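Workshop notebook -- July, started a bit after 7 in the morning with the first coffee

Picking up where I left off on the Hernach job, because I promised myself I'd write this down before the next client call pushes it all out of my head again. For anyone on the team reading along, this is the pricing and customer work, not the warehouse stuff, which has its own notebook and much neater handwriting.

So, the pricing workshop. We had the whole sales group in the long room for most of a day, and I have to say they were lovely about it, even the ones who had clearly been told that a consultant was coming to take their discounts away. I opened with the usual exercise (everybody writes down, privately, the largest discount they could give without asking anyone) and the answers were all over the place. Three people in the same region had three different ideas of the limit. I've run this exercise at plenty of companies and I still get a little thrill when the papers get turned over, which probably says something about me.

What I'd like to remember from the afternoon is how quickly the mood changed once we stopped talking about percentages and started talking about dollars. We took one mid-sized order and walked it from list price down to what landed in the bank -- freight allowance, early payment, the year-end rebate, the free samples that get sent out again in spring. Somebody at the back said, quite softly, that she'd never seen the rebate and the discount on the same page. Neither had the finance people, I suspect. I'd do that bit first next time and skip my slides on margin theory, which I'm fond of but which went over like a wet sock.

Things to fix in the worksheet before we use it at Kastura:

The freight line needs to sit above the rebate line. I kept having to point at it.

"Net net price" has to go. Two tables read it as a typo and crossed one out.

Leave more room in the margin for notes. People write big when they're cross.

Add a column for who approved the discount, even if it's mostly blank at first.

Now, the customer interviews. We've done 11 so far, all by phone, and I'm happy with the colour we're getting. My favourite was a buyer who talked for the better part of an hour about invoices and hardly mentioned price at all. She wants one invoice a month, with her own order number on it, and she'd cheerfully stay with Hernach forever if she got it. I've put a star beside that one. It's a small favour to ask, and the billing system can apparently do it already, though I want to hear that from the billing people themselves before it goes in any report.

The Rullonia branch is a different story. Their customer list came through with almost 100 accounts on it, and a fair few look like the same business spelled differently. I spent the evening going through it with a ruler and a pencil (yes, on paper, I know, I know) and I think it wants a proper clean before we draw any conclusions about who is buying less than last year. I'd hate to stand up in front of the owners and tell them they've lost a customer who has merely dropped the "and Sons".

One worry, and I'll put it down plainly so I can't pretend later that I didn't have it. Koller's old report recommended a single price list for every branch, and the owners are rather attached to the idea. I can see the appeal, but the rural branches carry much higher delivery costs and I don't think one list will survive its first winter. I'd like to try two lists and see how the branch managers feel about it before anybody prints anything. Will rough out both versions tonight and leave them in the shared folder, marked draft in very large letters.
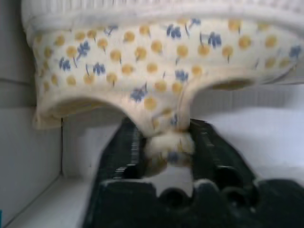
Also need to ask for the rebate agreements themselves, the signed ones, as the summary sheet we were given leaves out the end dates. Back to the phone calls after lunch.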